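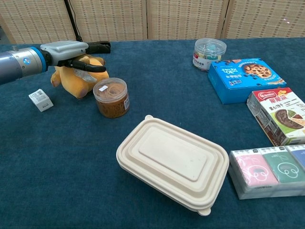
Gistent Grasp Planner
Research release, updated March 27, 2018

Gistent is a grasp planning package for two-finger grippers working over a cluttered tabletop. It ranks candidate grasps by expected contact area and does not need a model of the object. Soft items such as plush toys go through the same planner as jars and cartons.

Method
Each candidate is scored in 3 passes: reach, finger clearance and closure. Closure is weighted lower for soft objects - a stuffed toy gives under the fingers, and a rigid-body score rejects grasps that hold.

Result
Tested on the Dresar household set, 807 trials, 30 objects. Nearly 9 in 10 first attempts ended in a stable lift. Most failures were on wide jars with smooth lids.

Supplied with
Planner, Ramalho calibration tool, trial logs

Licensing
Single lab or site. Orders through Gurkuvness.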